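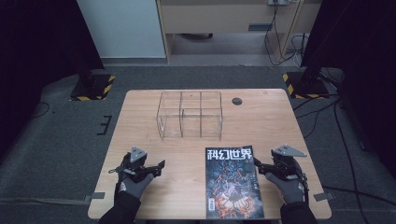 Start-of-episode rules for handheld gripper work: what do you use?

tapeline_20
We're rewriting our rules at the Clatamgate site. Draft so far: both grippers in view before recording starts, jaws pointing in, gloves on both hands, nothing on the table except the task items. For the magazine task that means the magazine and the clear divider box. Comments?

oxbow
Fine, but add a rule for where the magazine starts. If it sits between the grippers every time, you get 3000 episodes of the same reach. Move it.

mk_pisdale
Disagree. At Pisdale we keep one start position per batch and change it between batches. We had 216 episodes thrown out in March over random placement. The reviewers couldn't tell a bad start from a planned one.

oxbow
That's a logging problem. Write the start position down.

mk_pisdale
Operators skip the log when they're tired.

gruber_fan
We use the Gruber checklist and it has a line for floor cables. I'd put that in. Cables on the carpet near the stands should be taped or moved before anyone steps up to the table.

tapeline_20
Adding cables. On placement I'll go with batches of 20, new start position each batch, written on the sheet by the lead.

oxbow
20 is still too many for one spot. I'd do five.

tapeline_20
We'll try 20 on the Cikunex job first. I'll post the sheet when it's typed up.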